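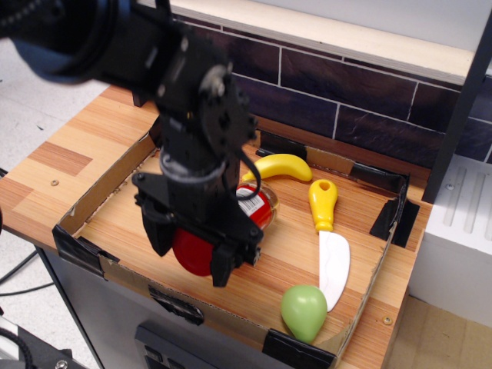

How often should you re-zero the wrist and gripper on a small tabletop arm?

Once a month if the arm runs most days, and again after anything that could have shifted a horn or a bracket: a hard stop, a swapped servo, a cable change, a move to another table. It takes less than an hour once you've done it a couple of times, and I love how much better the arm feels afterward!

I keep this routine for our Zuccaro cell, a small arm working over a play-kitchen table with a taped cardboard tray and toy groceries in it. The same steps should suit nearly any servo arm with a two-finger gripper. You'll need your hex keys, a small Phillips driver, a paint marker, a flashlight, a roll of black tape and the notebook where you write your offsets. (You do have a notebook, right? Start one today.)

1. Park the arm and cut the power

Send the arm to its rest pose, wait for it to settle, then switch off the supply. Support the forearm with one hand while you do it. These servos let go all at once, and a gripper landing on a tabletop can undo a month of careful setup.

2. Go over the bolts

Start at the base and work out to the fingers. Snug each bracket bolt a little at a time, going back and forth between opposite bolts so the plates sit flat. If one turns more than a quarter turn, back it out, put a small drop of medium threadlocker on it and run it in again. Then draw a line with the paint marker across the bolt head and onto the bracket. Next month you can check the whole arm with a flashlight in a few minutes, just by looking for broken lines.

Give the wrist extra attention. Hold the forearm still and try to rock the gripper side to side. A tiny bit of gear play is normal. A click you can feel usually means a loose horn screw, so fix that before you touch any offsets.

3. Check the cable loop

Turn the wrist by hand through its full travel, slowly, and watch the cable the whole way. It should form a soft loop that never goes tight and never dips between the fingers. I redid ours in May after the connector started dropping out at one end of the rotation, and I spent a whole afternoon blaming the controller! If the loop is too short, free up slack farther back on the arm. Don't stretch it "just for now."

4. Zero the gripper

Power up and open the setup tool. Ours is Serik, but any tool that shows raw servo positions will do. Turn torque off on the gripper servo, close the fingers gently by hand until they just touch, and write down the reading. Do it 3 times and use the middle value. On our arm the closed position came out at 3785 this spring, and yours will be different, so please don't copy mine.

Save that as the closed position, turn torque back on at a low limit, and command open and close a few times. The fingers should meet without buzzing. If the servo hums when closed, move the closed position slightly toward open and try again.

5. Set the tray and check the reach

Put the tray in its usual spot and press down any tape that's lifting at the corners. We mix shapes on purpose: a spice jar, a banana, a pear and a toy knife give you round, curved and flat things to reach for. Bring the gripper over each one at slow speed and stop with the fingers well above the tray floor. If the arm leans to the same side every time, suspect the base or shoulder offset. If it's only off when the wrist is turned, go back to the wrist.
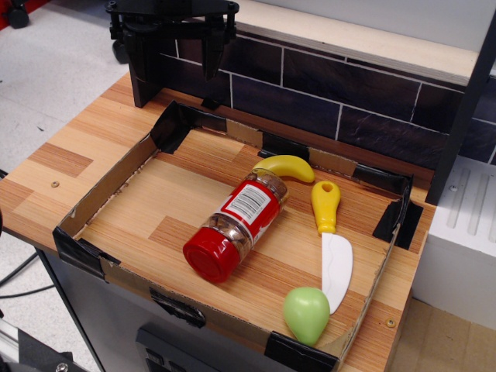 Torbjørn Wikström wrote in to say he does the reach check before the gripper zero, with torque limited the whole time, and that on his arm a bad shoulder offset had been hiding behind what he took for a sloppy gripper. He also lets the servos warm up first, since his readings drift for a while after a cold start.

I've tried the warm-up since then and I'm sold. Run the arm through gentle moves until the readings stop wandering, then start step 4. I still zero the gripper first, but if your reach has been off lately, swap the order and see what you find.

6. Save everything twice

Export the offsets to a file and copy the numbers into the notebook, along with which bolts needed threadlocker. Bring the speed back up in stages and keep a hand near the power switch for the first few full-speed moves.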